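Tagle branch library to stay open through the summer refit

The Tagle branch library will remain open while its reading room floor is replaced, after the town council dropped an earlier plan to close the building for the whole of June and the weeks that follow.

Work started in the reading room this week. Borrowers will use the side entrance on Divovau Street until the job is finished, and the returns slot by the main doors has been sealed. A second slot has been opened next to the side entrance and is emptied twice a day.
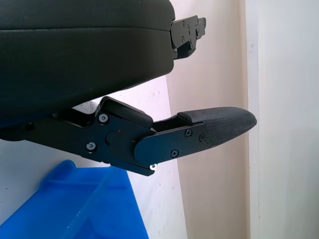 Dranby Town Council — Libraries and Local History Team
Posted 7/1/26

The original plan, published in the spring, would have sent Tagle borrowers to the central library in Dranby, a bus ride of 40 minutes for many people on the east side of the district. The council received 1,175 written comments on the closure, most of them against it. Parents of young children and people who use the public computers made up the largest groups among those who wrote in.

Branch manager Erlinda Baluyot said the comments had changed how the work was put together.

"We had it down as one job, with everybody out and the floor done in one go," she said. "When we read through the letters we asked the contractor what it would take to do it in parts. It takes longer and it costs a bit more, but the doors stay open."

The floor will now be replaced in 4 sections, starting at the window end. Shelves in each section are emptied the evening before work begins and the books are moved to the meeting room, where staff can still fetch them on request. Large print, audiobooks and the children's picture books will stay out on open shelves the whole time. Adult nonfiction will be the hardest to get to, and borrowers are asked to reserve those titles by phone or at the desk at least a day ahead.

Some 1960s boards under the present carpet had lifted along the joints, and two areas near the periodicals had been roped off since the winter. The council had patched them twice. A survey last fall found that damp from an old radiator pipe had spread farther than expected, and the pipe has now been capped and rerouted along the outside wall.

The contractor is Clakex, a flooring and joinery firm that also carried out work at the Divovau Street health center. Site manager Santosh Jaiswal said the noisy part of each section should be over before noon.

"Taking up the old boards is what people will hear," he said. "We do that first thing, before the library opens if we can. After that it's mostly measuring and laying."

Not everyone is content with the new arrangement. Renato Lumanlan, who chairs the Tagle Residents' Association, said the group was pleased that the branch would stay open but wanted a firm end date.

"The letter says late summer. That could mean a lot of things," he said. "There are students here who need a quiet place to work once school starts again, and they need to know if they'll have one."

The council has said it will confirm a date once the second section has been laid. Until then, quiet study tables are available upstairs in the local history room, which is normally open by appointment only. There is no elevator to that floor. Anyone who cannot use the stairs can ask at the desk for a place in the staff office, where two tables have been cleared.

The history room itself has had a busy few months. Its index of parish and farm records, which had been kept on cards, is being typed up so that it can be searched from home. Archivist Efren Cabrera said 3,000 cards had been entered so far, with the drawers covering the mill and the old ferry landing still to come.

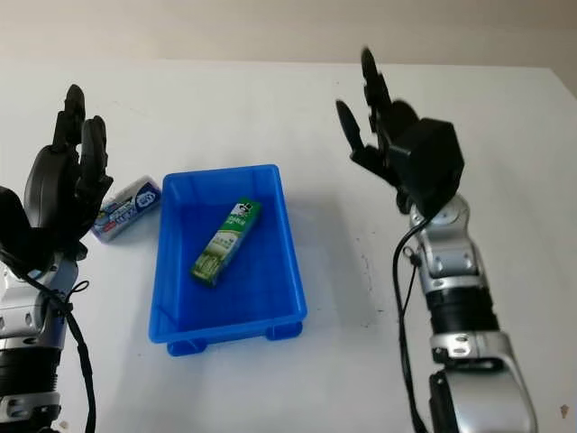 Cabrera said the typing would go on during the floor work, though the cards themselves had been moved to the far end of the building to keep them away from dust. Requests to see original records will take longer than usual to answer. People tracing family names should write in with as much detail as they have, including the farm or street where the family lived, and should not send original papers through the mail.

Most regular groups will carry on. The morning story time moves to the church hall across the street at its usual hour, led as before by children's librarian Erlinda Panganiban. Places are not being limited, and there is room at the back of the hall for strollers. The chess group and the English conversation circle will meet in the upstairs room after it closes to study users. The sewing group has chosen to take a break and will start again when the meeting room is free.

Panganiban said the summer reading program would run as planned, with one change. Reading logs will be stamped at the side entrance desk and the prize shelf has been moved there too. Children who are registered at the Dranby central library can have their logs stamped at Tagle, and the other way around.

Loan periods have been extended for all items borrowed from Tagle during the work, and no late fees will be charged on them. The change is made automatically and there is no need to call. Items borrowed from other branches keep their normal due dates, even if they are returned at Tagle.

Parking behind the building is reduced to the row along the fence, as the remaining spaces are being used for materials and a dumpster. The two accessible spaces have been moved to the front of the building on the street side. Bicycle racks are not affected.

Once the last section is down, the reading room will be closed for two days so that the shelves can be put back in their permanent places. The layout will change slightly — newspapers and magazines will go to the window end, where readers had asked for them, and the computers will move closer to the desk. A drawing of the new layout is on the notice board inside the side entrance, and comments on it can be left with any member of staff until the end of the month.

Opening hours are unchanged.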